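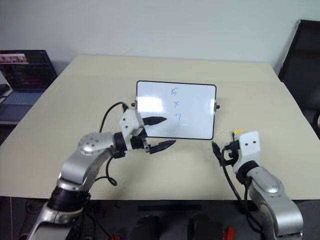 6 x 7 on the little tabletop board, blue marker

small standing whiteboard for times tables, worth it or just use paper?
Posted in: Homeschool Supplies

brernum_mom
ok so my 8 yr old is stuck on the sixes and sevens. worksheets = tears. switched to one problem at a time on a small standing board, written up and down like the workbook does it. black frame, knobs on the sides. She'll do one problem without a fuss, put a whole page in front of her and we're done for the day.

Two questions
1. glare. ours is shiny and with the lamp on the left half just goes white
2. blue marker or black? does it matter

desk_at_78
Move the lamp. Glossy boards all do that, mine's a Kolell and its just as bad by the window. Tip it forward a hair if the knobs let you.

Black marker shows up better imo, blue wipes off cleaner. Pick one

Anwara Pramanik
I'd skip the board. Index cards, 20 in a stack, done. Cheaper and they fit in a coat pocket. Did the sixes with my son in the car all November. With a board you're erasing and rewriting the whole time and somebody always loses the cap.

brernum_mom
we tried cards!! she flips them over and reads the answer. board has no back to peek at lol

Anwara Pramanik
So don't write the answer on the back. You know what 6 x 7 is.

brernum_mom
...at 7 am I'm not sure I do

solveig_h
Board person here. What helped us was leaving the same problem up all day on the kitchen table. Every time he walks by he says it. 42, 42, 42. Next morning new one. Slow but it stuck, cards never did.

Also are you drawing the line under the bottom number? Mine wrote his answer all over the place until I put one in.

brernum_mom
no line, just the two numbers and the x. will try that thx

desk_at_78
Don't agree on one a day. That's forever. Do five or six at breakfast, wipe, go. They need the mix or they just memorize whatever's on the board that day

solveig_h
Depends on the kid. Mine shuts down at three.

Anwara Pramanik
Agree with desk on mixing. Still say cards.

radwan_rob
anyone have a fix for ghosting? ours is a Milluvon, had blue left on it over a weekend and now theres a faint 8 that won't budge. Tried the spray, tried a damp rag

desk_at_78
Scribble over the 8 with fresh marker and wipe right away. Sounds dumb, works most of the time. Might take a couple goes

radwan_rob
huh ok. mostly gone. still see it if I tilt it

brernum_mom
update, lamp is on the other side of the room now and I can read the whole board. Line drawn under the bottom number. She got 6 x 7 and then told me 7 x 6 was "a different one" so. guess that's tomorow

solveig_h
Put them up one after the other, same spot on the board. Mine saw it by the second day

Anwara Pramanik
or two cards side by side :)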